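4. Evaluation of the Tundo Wrist Kit

4.1 What was tested

The Tundo kit is sold by Pondorau as a way to record two-handed tabletop work by people, for later use in training robot arms. It is offered either as a purchase or as a monthly rental with support. We took the rental, mainly so that we could write about the support as well as the hardware. The unit we received was a standard one from stock, and the vendor did not see our results before submission.

The parts worn on the arms are a pair of wristbands. Each band is a black fabric strap carrying white tiles, and each tile is printed with a black square marker. A white module is attached on the underside of the wrist, with markers of its own. A head-mounted camera records the view from above and in front of the operator. The software finds the markers in the video, estimates the pose of each wrist, and writes a wrist track alongside the images. Fingers are not instrumented. Anything the user wants to know about the fingers has to come from the video.

This is a different bargain from the one offered by gloves or handheld grippers. The operator keeps the bare hand and can do small work at normal speed, but the record of what the hand did is less complete. Our questions were practical. We wanted to know how long the kit takes to put on, how often the wrist track drops out during close work, how much the band and module get in the way, and how much staff time is needed to turn a session into usable data.

4.2 Site and procedure

All sessions took place at our Usville office, at a stone-like counter beside a glass-walled meeting room. We chose an ordinary office location on purpose. Pondorau's own guide recommends even lighting, a matte surface and a plain background, but most of the groups we expect to read this will not have a room like that to spare. We left the ceiling lights as they were and did not cover the glass.

There were two operators. Sotiris Vasilakis had used marker-based tracking before, and Evanthia Kalogeropoulos had not. Each session lasted 15 minutes, including rests, and we ran 40 sessions in all. The operators put on and removed the bands for every session, even when sessions followed one another, so that small differences in placement would be present in the data.

The main task was a bimanual one using a stapler and a small box. The operator moves the box, takes hold of the stapler, turns it, works the hinge and puts it down. None of this is hard for a person. It is useful as a test because the hands come close together, the forearms roll, and the two hands do different things at once. One hand often has to hold something steady while the other moves. Figure 3 is taken from the operator's view during the task, with the left hand resting on the box and the right hand holding the rear of the stapler.

Figure 3. Head-camera view during the stapler task, with both bands worn.

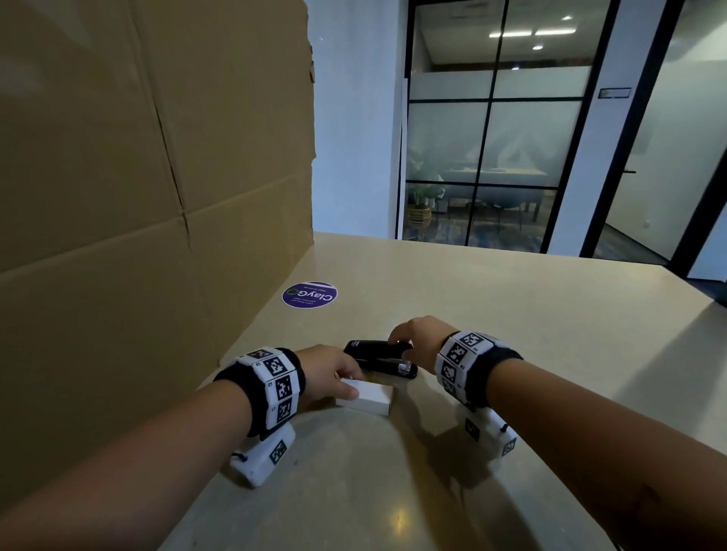 We defined a demonstration as one full pass through the task, from first contact to both hands released. A demonstration was accepted if the wrist track was continuous for both hands, or if the gaps were short enough for the software to fill under its default setting. We did not tune that setting. Passes in which the operator dropped something or started over were kept out of the count, whatever the quality of the track. At the end we had 112 accepted demonstrations.

Labels were added afterward by the person who had not worn the bands in that session. The labeler watched the video without the track displayed and marked first contact, each change of grip, and release. The track was then opened next to the labels. We did it in this order because, in an early trial, labelers who could see the track tended to place a grip change wherever the curve bent, even when the fingers told a different story.

4.3 Fit and setup

The bands are easy to put on. The closure can be worked with one hand after a little practice, although both operators preferred help with the second band. Left and right are marked with small printed labels beside the tiles, and we had no session in which the bands were swapped. On a forearm that is slim near the wrist, the band needs to be tighter than is pleasant. If it is left loose it turns slowly during the session, and the wrist pose turns with it. The software does not warn about this. We caught it only by comparing the rest position at the start and end of a recording.

The module under the wrist was the part that drew the most comments. When the forearms are low, the module rests on the table before the heel of the hand does. Evanthia Kalogeropoulos found that she raised her elbows to avoid it and that her shoulders became tired. Sotiris Vasilakis let the modules rest on the counter and slid them along as he worked, which was more comfortable but made his motion flatter than it would have been otherwise. Neither habit is a serious fault. Both will show up in a policy trained on the data, and a buyer who plans to mix recordings from many people should expect this kind of variation. We would like to see a lower module, or one that can be worn on the back of the wrist for table work.

The short cable on the module did not catch on anything during our sessions. We would still prefer it tucked in.

4.4 Tracking during close work

The kit does best when the backs of the wrists face the head camera. In reaching, placing and steadying, the track was smooth and agreed well with the labels. Several tiles are usually in view at once on each band, and the software copes with losing one or two of them.

It does less well when the forearm rolls outward. The upper tiles turn away from the camera, the markers on the module are not always turned far enough toward it to take over, and the estimate then depends on a tile seen at a steep angle. On screen this appears as a small shake in the wrist that the video plainly does not support. It was most common when the operator turned the stapler over. The default filter removes much of the shake but also rounds off quick motions, and users who care about timing should keep the unfiltered file. Both files are saved unless the user turns one off.

Work with the two hands close together was better than we expected. We had assumed that one band would hide the other, but the hands meet at the fingertips and the wrists stay apart, so this seldom happened in our task. Figure 4 was taken with both hands on the hinged tool. The forearms come in from the two sides and both sets of markers remain in view. A task that crosses the arms would be a different matter, and we did not test one.

Lighting mattered less than the guide suggests. The counter is glossy enough to return a bright spot from the ceiling lights, and on some passes a broad shadow lay across one side of it. We looked for a connection between these and lost tiles and did not find one for the counter reflections. Glare on the tiles themselves would likely be a bigger problem. The glass partition caused no false marker detections that we could find.

One limit has nothing to do with optics. Since the fingers are not tracked, the moment at which force is applied is missing from the record. Pressing on a hinge looks almost the same in the wrist track as resting a hand on it. The labeler can sometimes see the difference in the video, from the fingertips or from the tool itself, and sometimes cannot. In our view this is the main thing to weigh before choosing the kit. For pick-and-place work it hardly matters. For tools that have to be squeezed, pressed or snapped shut, the data will need another source of information, and Pondorau does not sell one at present.

Figure 4. Both hands gripping the hinged tool, with the small white box just behind it.
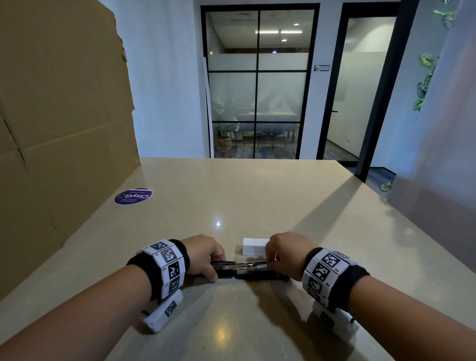 4.5 Software and support

Recordings are copied to a computer and processed by a desktop program. Processing is unattended and can be queued overnight, which is how we used it. The output is a folder per recording with the video, the two tracks and a plain text file of settings. We had no trouble reading it with our own scripts. Export to the format used by Sandu, the training code we rely on in Section 5, needed a short converter because the kit and Sandu disagree about which way the wrist axis points. The manual gives the correct convention in a table near the back and the opposite one in a drawing near the front. We reported this, and the drawing had been replaced in the version of the manual dated October 25, 2022.

Support under the rental is by email. Replies were polite and usually useful. Our question about the band turning on the arm was answered with a suggestion to wear it closer to the hand, which helped on one operator and restricted the other. A request for a warning in the software was noted, with no date given. A replacement strap arrived without argument after the stitching on ours came loose.

Calibration of the head camera is the one step where the documents assume too much. The steps are correct but are written for someone who already knows what a bad calibration looks like. Our first attempt passed the program's own check and still placed the wrists slightly below the counter. We now record the hands lying flat on the surface at the start of each day and look at the height before doing anything else.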